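Flivus publica la segunda edición de su guía para no matar las plantas de la oficina
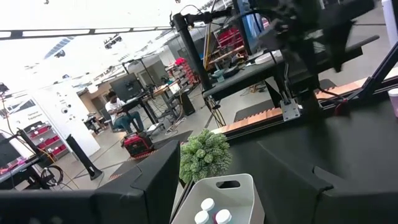

Un toque de verde junto a un recipiente blanco, al borde de una superficie de trabajo.

Marzo de 2024 – Flivus, la pequeña editorial dedicada a manuales prácticos para gente sin paciencia, presenta «Riego de culpa», segunda edición revisada de la guía que en su primera versión agotó una tirada de 2,000 ejemplares. Según los pedidos recibidos, buena parte de ellos fueron regalados por jefes de personal a empleados que no los habían solicitado.

El libro, firmado por Girish Semwal, parte de una premisa poco halagadora: la planta de oficina muere casi siempre por exceso de cariño. Tres personas la riegan el lunes por la mañana, cada una convencida de ser la única con corazón en toda la planta (la del edificio), y a la vuelta de las vacaciones hay que celebrar un funeral en la papelera de reciclaje.

«En la primera edición pedía a los lectores que nombraran a un único responsable del riego. Me escribieron para contarme que la elección había durado más que el ficus», explica Semwal. «En esta he bajado mucho el listón.»

La nueva edición añade 22 fichas de especies, ordenadas por su capacidad de soportar reuniones largas, aire acondicionado y restos de café. La sansevieria encabeza la lista. La calatea figura al final, con una nota en la que el autor ruega que se deje en paz a ese pobre ser vivo. Hay también un capítulo sobre persianas, escrito por la arquitecta de interiores Pallavi Prajapati, que dedica nueve páginas a la discusión entre quienes tienen la ventana detrás y quienes la tienen delante. No toma partido, aunque se le nota.

La novedad que más cartas ha generado antes incluso de llegar a las librerías es el apéndice sobre plantas artificiales. El autor, que en 2019 las calificó de «mobiliario con complejo», ahora les concede un respeto moderado y ofrece instrucciones para quitarles el polvo: paño de microfibra apenas humedecido, hoja por hoja, y nada de abrillantador. También recomienda no ponerlas al lado de una viva – las comparaciones son crueles, y no siempre para la de plástico.

Las ilustraciones corren a cargo de Barış Dursun, que ha dibujado 1,202 hojas a tinta y ha pedido que conste en este comunicado. Consta.

El volumen se imprime en los talleres Sokol, en rústica cosida y con cubierta plastificada, apta para salpicaduras. Las librerías que ya trabajan con Flivus lo recibirán con el pedido habitual. Las demás pueden solicitarlo a la distribuidora Urnusent, que atiende por correo electrónico y, con menos entusiasmo, por teléfono.

Durante la presentación, el autor responderá a consultas del público. Se ruega no llevar ejemplares enfermos a la sala: en la ocasión anterior hubo mosca blanca y el local tardó en volver a cogernos el teléfono. Se admiten fotografías.

Sobre Flivus
Flivus edita manuales breves sobre asuntos domésticos y laborales de escasa gloria. En su catálogo figuran «El cajón de los cables» y «Descongelar a tiempo».

Contacto de prensa
Santosh Kandpal, departamento de comunicación de Flivus
Ejemplares para reseña disponibles previa solicitud. No incluyen maceta.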